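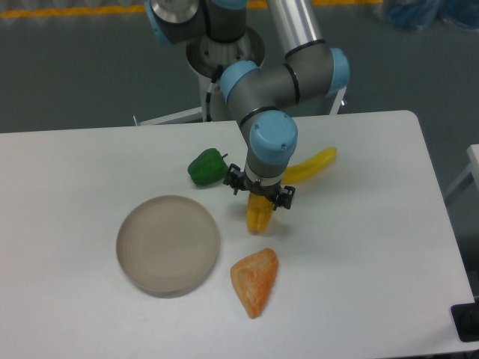 Midirness: Before touching the gripper, check the payload setting. If the controller still has the old tool mass, the arm will sag a few millimeters at low reach and everything after that is guesswork.

Arm drops short when placing on the plate
Posted by Anach, 19th October

Cell has two arms on pedestals, one white table, toy food as test pieces and a round plate as the target. After I changed the finger pads, picks are fine but places land short of the plate by almost 20 mm. Worse near the far edge of the table. Speed is already down to 60 mm/s and it makes no difference. Tool mass was updated (I saw the comment above, thanks). Do I need to redo the full hand-eye calibration or only the tool center point?

2 replies, oldest first

Ayaaba
Had the same thing. Recalibrated everything and it went away. Takes a morning.

Situs
Do not start with the full calibration. An error of that size straight after a pad change is usually the TCP, and you can test it in a few minutes.

1. Clear the workspace of the second arm and put the first in manual mode.
2. Fix a pointed pin to the table and bring the closed fingertips to it.
3. Rotate the wrist about the tool point in four orientations. If the tips wander off the pin, the TCP is wrong. Teach it again and save it under a new name.
4. Repeat the check at the near edge and the far edge, 200 mm in from each.

If the tips hold still on the pin but the reported position is off, and the offset grows with distance, look at the table frame instead. Tables get bumped. Re-teach the three frame points and check that the feet are locked - ours had one loose foot for weeks.

Use the same pieces in the same spots for every run. I teach the approach with the fingers open and just above the surface, beside the piece, then step in.
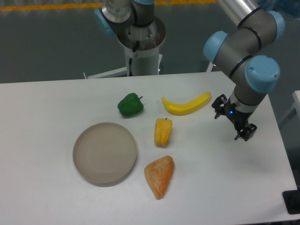 Filed under: Calibration > Tool and table frames

Update from Anach: the TCP was off in Z and slightly in Y. Taught again, ran 5 places at each edge, all on the plate. The far edge still shows a small offset, so the table frame is next. Hand-eye left alone for now.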